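Category: Projects / Community & Civic / Progress Reports

Hutsuliak Mill Conversion: Progress Report to the Moder Fund
Reporting period ending February

Work covered by this report is the shell stage of the conversion of the former feed mill at Tolach into a public reading room, a tool library and two rentable work rooms. The floor area under the grant is 593 square meters. The shell stage began after the roof survey was accepted and is now complete except for the items listed under Outstanding.

Structure

The existing brick walls have been kept on three sides. The north wall was leaning more than the survey allowed for and was taken down to sill height and rebuilt with the original brick, laid in lime mortar. This added eight working days. The timber trusses were repaired in place with steel plates at the bearing ends. Two trusses over the loading bay could not be saved and have been replaced in larch from the Zusach yard.

The steel frame for the mezzanine arrived with the stair opening on the wrong side. The fabricator accepted the error and recut the two affected beams at its own cost. The frame is up and bolted, and the deck is down.

Envelope

Wood fiber insulation has been fitted between the rafters and on the inside of the brick. The architect asked for a change in the vapor layer at the window reveals, where the first detail left a gap behind the frame. The revised detail was tried on one window, checked with a smoke pencil and then used on the rest. All windows on the south and east sides are in. The west windows are in storage at Zusach and will be installed once the scaffold has been moved.

The roof vents are in place but are not yet connected to their controls. Until they are, site staff open them by hand in the morning and close them at the end of the shift.

Budget

Spending is within the approved total. The north wall used 20 percent of the contingency. The saving on the ground slab, which needed less fill than priced, has been left in the groundworks line and we ask the Fund to confirm that it may be moved to joinery.
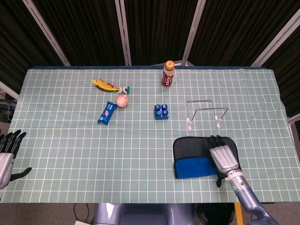
Joinery prices came in higher than the estimate, mostly on the sliding partitions between the work rooms. We have asked for a second price using a top-hung door with a plain birch face. Acoustic performance would be slightly lower, and the future tenants have been told this.

Outstanding

West windows and flashing.
Connection of roof vent controls.
Fire stopping around the mezzanine columns.
Drainage test at the loading bay, to be repeated after the first one failed at the lower gully.

Next period

First-fix electrical work starts on the ground floor and moves up. The lime plaster will follow in the reading room. The site will be open to neighbors one Saturday morning, ground floor only, with hard hats supplied. We expect to submit the next claim once the building inspector has signed off the mezzanine.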